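Stolora hand-held gripper, starter set
Shop > Grippers and tools > Hand-held

In stock. Sold by Nasumness. Price: 338 per set, spare finger pads extra.

I get asked a lot whether you need to buy a whole arm before you can start working on bags, zips and other floppy things. You don't! The Stolora is a gripper you hold in your own hand, with a camera on it, so you can record the job first and worry about the arm (and the bill for the arm) next year. We've had ours on the bench since October and I'm still rather fond of it.

My advice if you're planning a budget: put the gripper down as the small line and the time as the big one. I set aside 20 minutes per item for practice and then 300 recordings of each task, and I wish I'd written that into the plan at the start - it eats up afternoons. 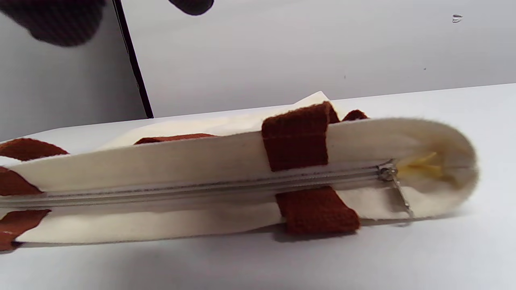

Words by the Nasumness bench tester and shop editor

Zipped canvas bags are a good thing to price a project around. The pull tab on this one is thin metal and the slider is small, so you want the narrow finger pads, and you want spares. The handles matter too (felt-like, a bit fuzzy, and they go right round the bag), so think about whether your task is only the zip or the straps as well. I'd budget for them as two separate tasks, personally.

You'll also need a plain table, decent light and a few bags that aren't all the same. I buy mine cheaply and in mixed colours.

What comes in the set
Gripper with trigger handle
Camera mount and camera
Wide finger pads, one pair
Narrow finger pads, 6 pairs
Carry case by Dreresness

Not included: memory card, charger plug, table clamp.

If you do go on to an arm later, the Vītola wrist plate takes the same finger pads, so you won't be paying for those twice. Order it early though - it's made in small batches and the wait can be longer than you'd like.

Delivery is free on two sets or more. Returns are fine if the pads are still sealed.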